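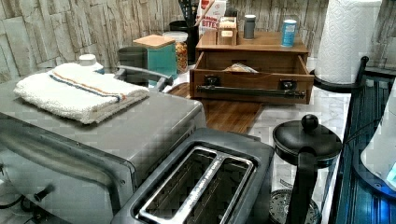

The Schmieder kitchen counter, organizer drawer open, French press over on the right.

Search this site Go Clear

Posted in: Grant updates > Home robotics > Open days

Open day at the Schmieder kitchen: progress report to Troven

Hi everyone at Troven,

October 30, 2026, and I'm finally sitting down to write this up! I promised you a report on the open day once I'd caught up on sleep, so I'll start there and then get to the money and what we want to do next.

We had 126 people through the door. The Schmieder kitchen holds maybe a third of the people who wanted to be in it at any one moment (my fault, I kept telling everybody to come after lunch), so we ended up letting folks in by small groups and parking the rest in the hallway with the coffee. A lot of them were from Nodadside proper, plus a good bunch of high schoolers whose teacher had read about us in the newsletter you forwarded. Thank you for that, by the way.

The demo itself was the counter routine we described in the proposal. Totulia, our arm, gets asked to do ordinary kitchen jobs: open the organizer drawer, take a packet out, close the drawer again, fold the towel, move a canister from one spot to another. We left the counter crowded on purpose. Toaster oven, toaster, cutting board, French press, paper towels, all of it. You may remember that our September review got hung up on exactly this point. Your reviewer asked whether we were testing on a kitchen or on a table with three blocks on it, and I think we can put that one to bed now.

We logged 36 attempts over the day and 21 of them finished with no help from us. I'd hoped for better, I'll be straight with you, but the pattern is useful. The drawer was the star. That long dark handle gives the fingers something to get hold of, and the pull went smoothly nearly every time, which got applause from the hallway crowd (they couldn't even see it, they were clapping because the front row was). Packets were the trouble. They crinkle and slide, and they don't have the same shape twice in a row, and Totulia would close on one, lift, and come up with nothing. One boy asked if it was being shy.

Anything shiny gave us grief too. Brushed steel is fine most of the time, but polished metal throws back the ceiling lights and the depth readings near the toaster went jumpy when people crowded around. Glass is worse. We did two runs at moving the French press, both with it empty, and stopped both by hand before the lift. I'd rather disappoint a visitor than sweep up in front of one. Glass is going to need its own chunk of work and I've put it in the plan below.

What people wanted to talk about surprised me a little. I had notes ready on training and grasp planning and hardly used them. They asked how fast it is (slow!), whether it can find the thing you want when it's behind some other thing, and who's in charge of stopping it. An older couple spent ages with me on that last one, and we let them both press the stop button mid-move, several times, until they were happy. I'd like to make that a regular part of every visit. It did more for the mood in the kitchen than my talk did.

Now the budget. We came in under on catering and over on signs, and after everything there's $624 left in the open day line. I'd like your okay to put it toward softer fingertip pads, two different thicknesses, so we can go after the packet problem right away. Receipts are in the shared folder.

Plan for the next stretch:

- packet grasping with the new pads, same drawer, same counter
- a lighting test around the toaster and toaster oven, blinds open and blinds closed
- clear objects, starting with the snack jar and leaving the French press for later
- a second open day, smaller groups, sign-up sheet this time

We're still behind on the written safety notes. I said they'd go out with this report and they haven't, so expect them separately. If you want to come by and try the stop button yourselves, let me know and I'll clear a morning.

Thanks again for backing this,
Sarla Rawat

Contact | Copyright 2026 Totulia Project, Nodadside | Back to top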